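3.2 Collecting demonstrations by remote control

In this section we explain how the demonstrations were recorded. The robot was always controlled by a human operator who stood behind it and wore a pair of tracked gloves. The operator saw the view of the head camera in a headset and had no other screen. We considered also to guide the arm directly by hand, and we did so for the first part of the study, but the two methods gave rather different data and we discuss this difference in Section 3.4.

The task is wiping the trays of a metal shelving unit. We selected it for the following reason. A table can be wiped with almost any arm posture, but a shelf tray has a front lip, side edges and another shelf over it, so the hand must enter through a limited opening and the forearm must stay low. A person solves this without thinking. When the same person solves it through a robot, the wrist becomes the main difficulty. The wrist joint of our arm has a smaller range than the human wrist, and the operators needed some practice before they stopped asking for rotations which the robot cannot do.

Each demonstration begins with the sponge already in the hand. In an earlier version we let the operator pick up the sponge from a table, but many recordings were then lost in the picking phase and we learned little about wiping. The grasp was therefore set before the recording was started, and the operator was free to correct it at any moment. Figure 2 shows the hand at the front edge of the shelf. The fingers are curled over the top of the sponge and the thumb presses on the near side. We call this the over-grasp. The other grasp which we observed, with the sponge held flat under the palm, is called the under-grasp. 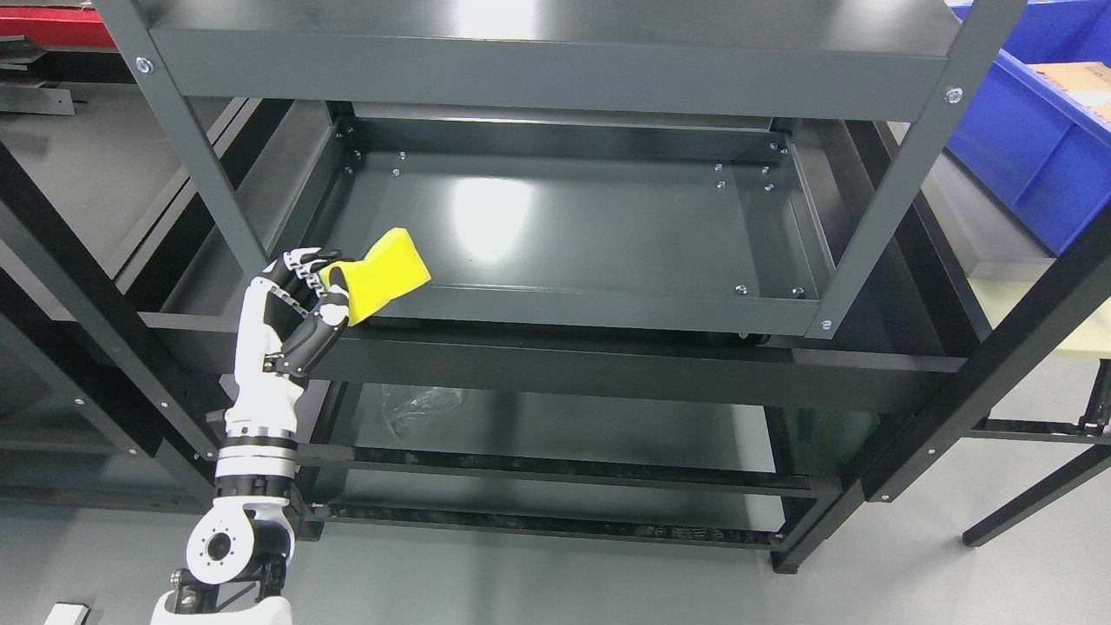 Dymphna Carroll

Figure 2. Over-grasp of the sponge at the front edge of the middle tray, head camera view.

The choice between the two grasps was left to the operator, and we gave no instruction about it. The over-grasp keeps the knuckles high, so the palm does not touch the lip when the hand moves in. Its disadvantage is that only a part of the sponge comes in contact with the tray, and the stroke must be repeated. The under-grasp gives a wider contact but the hand has to be lifted more at the entrance, and there the upper shelf is a real obstacle. Operators who started with the under-grasp often changed during the same session. We kept these changes in the data and marked them with a label.

The arm and hand commands were sent through the Multia interface, which maps the glove position to a target pose for the wrist and the finger bending to the finger joints. The mapping for the thumb was adjusted for each operator, as the size of the human hand has a strong influence on it. If the thumb was mapped too far to the outside, the sponge rotated in the grasp at the first contact. If it was too far to the inside, the sponge was squeezed and the motors became warm after several trials. A short calibration with an open hand, a closed hand and a pinch was enough in most cases. For one operator it had to be repeated after every break, and we could not find the reason.

Contact with the tray was the second difficulty. The operator had no force feedback. In the headset, the deformation of the sponge was the only sign of pressure, and on a glossy tray the reflection of the lamps makes it hard to judge the distance between the sponge and the surface. We noticed that operators moved down slowly until the sponge started to bend, and after this moved sideways. This pause is visible in nearly all recordings. It is not necessary for the task, but a policy trained on these data copies it. We decided not to remove it, because a policy trained on the shortened recordings pressed too hard in two of the first tests and the arm went into its safety stop.

We recorded 200 demonstrations in total, during November. A recording was stopped by the operator with a foot pedal when he or she considered the tray to be clean. The decision was subjective, and we did not check the tray with a sensor. After the stop, the hand was moved back to the front edge under the control of the operator as well, so the way out of the shelf is also part of the demonstration. This was useful later. In the policies trained without the way out, the hand frequently touched the lip from the inside.

We removed 16 demonstrations before training. Most of them had lost glove tracking, which happens when the operator turns the back of the hand away from the tracking cameras. In the others the sponge was dropped. The remaining recordings were resampled to a common rate and stored in the Cerden format together with the operator number, the grasp label and the calibration values of the thumb. The joint positions of the arm, the joint positions of the hand and the head camera images are included. We did not include the glove signal itself, although it was stored, and it can be used to study the delay between the human movement and the robot movement.

The operators were asked after each session which part of the task was the most tiring. They mentioned holding the arm in the air more often than any precise movement. For this reason we limited one session to around 300 seconds of continuous control, and an operator could ask for a break earlier.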